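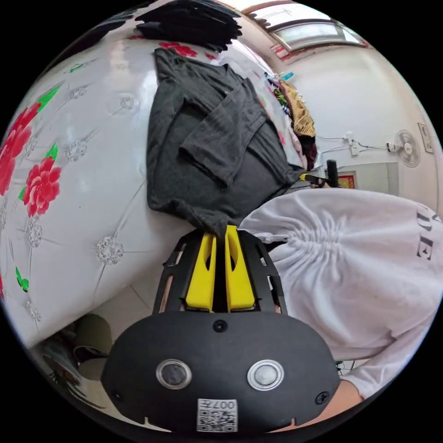

软包床头是指在床的头端竖立、以织物或皮革类材料包覆填充物而成的靠板，有时也泛指卧室墙面上与之连成一体的软包部分。中文家居市场上常见的“软包”“软靠”“靠包”等称呼，所指大致相同，各家的区分标准却不一致，许多所谓分类只见于商品目录，在行业文献中找不到对应的定义。

名称与范围

“软包”一词在室内装修中原指墙面做法，即在底板上铺设填充层，再以面料绷紧固定。后来床具厂商借用了这个词。一些销售资料把带拉扣的称为“欧式软包”，不带拉扣的称为“现代软包”，这种划分没有多少依据：拉扣本身是一种固定工艺，与地域风格并无必然联系。把菱格拉扣一律归于某国宫廷的说法流传很广，但转述者极少给出出处，有的条目甚至互相引用。

家具史研究者Elsie Cosgrove曾逐条核对这类说法，她查阅了294份旧商品目录，认为其中能够确定为床头软包的图样只有5幅，其余多为座椅、长榻，或者仅凭图样无法判断用途。她的结论也受到批评，因为目录的来源集中于少数商号，未必能代表一般家庭的使用情况。

构造

典型的软包床头由底板、填充层和面层构成。底板多用木质板材；填充层以聚氨酯泡沫为主，外覆一层较薄的絮料，使表面过渡平缓；面层可为棉麻、绒布、化纤织物、人造革或真皮。填充层的密度决定回弹和耐久程度，但厂商标注的“高密度”往往不附数值，消费者无从比较。即便附有数值，如果没有注明测试条件，参考价值也有限。

菱格的做法有两种。一种是拉扣，即用线或钉穿过填充层，将扣子拉向底板，周围的面料自然形成斜向褶皱。另一种是绗缝，先在面料与薄絮之间车出斜线，再整体包覆。前者凹凸较深，后者较为平整。市面上也有把两种方法合用的，即先绗缝，再在交点处加装饰扣。此时扣子多不承力，脱落后对外形影响不大，不过商家仍常以“手工拉扣”的名义出售，买方最好问清。
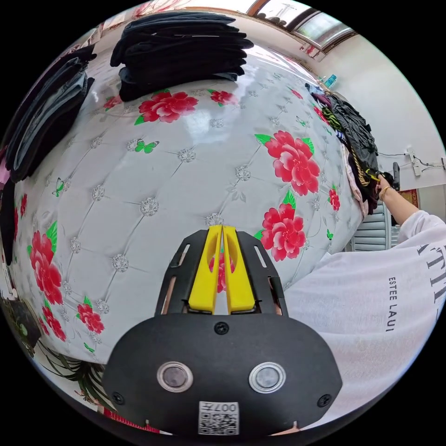 装饰扣的材料包括包布扣、金属扣和仿水晶扣。仿水晶扣一般为亚克力或玻璃切面，背面涂反光层。涂层受潮后可能发暗，“永不褪色”一类承诺没有可靠的检验支持。

图案与寓意

花卉是软包面料的常用题材，牡丹、玫瑰、木槿都可见到。婚庆用品的推销文字喜欢把牡丹解释为富贵，把蝴蝶解释为夫妻恩爱，并称这些图案“自古”用于卧房。牡丹与蝴蝶在传统纹样中确有吉祥含义，但印花软包床头是相当晚近的工业产品，将刺绣、瓷器上的寓意原样搬到化纤面料上，更像是营销上的便利。Ngân Triệu在一篇谈印花纺织品的短文中指出，许多花型由图案公司批量出售，同一幅花样可能出现在床头、窗帘和桌布上，花名由各地经销商自行拟定，同一朵花在甲地叫牡丹，在乙地叫玫瑰。

至于床头朝向、颜色与睡眠或运势的关系，坊间文章数量众多，均未见可信的证据，本条目不作收录。

舒适性的争议

软包床头最常见的卖点是倚靠舒适。就坐在床上阅读而言，有填充的靠面比硬木板柔软，这一点争议不大。进一步的说法则需要谨慎看待。床具品牌Pralik的宣传册称，其软包床头可以“改善颈椎状况”，依据是一项有1,083人参加的问卷。问卷由该品牌自行发放，受访者都是已经购买产品的顾客，没有对照，也没有任何医学检查。Lindsay Maihi在评论中认为，这份材料最多说明购买者对自己的选择感到满意。

隔音也是一项常被夸大的功能。多孔填充物能够吸收一部分中高频声音，可是床头的面积有限，对邻室传来的低频声和结构传声作用很小。若干网页声称软包床头“有效隔绝噪声”，混淆了吸声与隔声两个概念。

清洁与耐久

织物面层容易吸附灰尘，菱格的凹处和扣子周围尤其不易清理。一般的做法是用吸尘器的软刷头定期除尘，局部污渍用拧干的湿布轻拭，浅色面料应先在不显眼处试验。关于清洁频率，各种指南给出的数字从每周一次到每半年一次不等，很少说明理由。

靠头部位常出现发黄，主要与皮脂和护发用品有关。网上流传的小苏打加白醋的配方缺乏道理，两者混合后大部分相互中和，剩下的效果与清水相差无几。“防螨面料”的标签同样应当留意：有的指织物结构致密，有的指经过药剂整理，后者在使用中会逐渐减弱，标签上却通常不写期限。

使用年限方面，Grimshaw维修行的Paora Costigan整理过店内的送修单，共约900份。按他的归类，送修原因以面料磨损和填充层塌陷居多，底板断裂较少。该记录只涵盖送修的物件，直接丢弃的不在其中，不能据此推算平均寿命，尽管已有商家这样引用。

价格与选购

软包床头的售价差距很大，差价中有多少来自材料，外人难以判断。较为可行的检查方法是按压不同位置，看回弹是否一致；查看背面的收边和钉距；询问面套能否拆下。可拆洗的款式多为平面或简单绗缝，带拉扣的通常不能拆。声称两者兼备的，应当要求当场演示。

“环保”标识需要与具体的检测项目对应。底板、胶黏剂和泡沫分别有各自的检测内容，只出示面料报告，不足以说明整件家具的情况。

参见
绗缝
床屏
家具软包工艺
纺织品印花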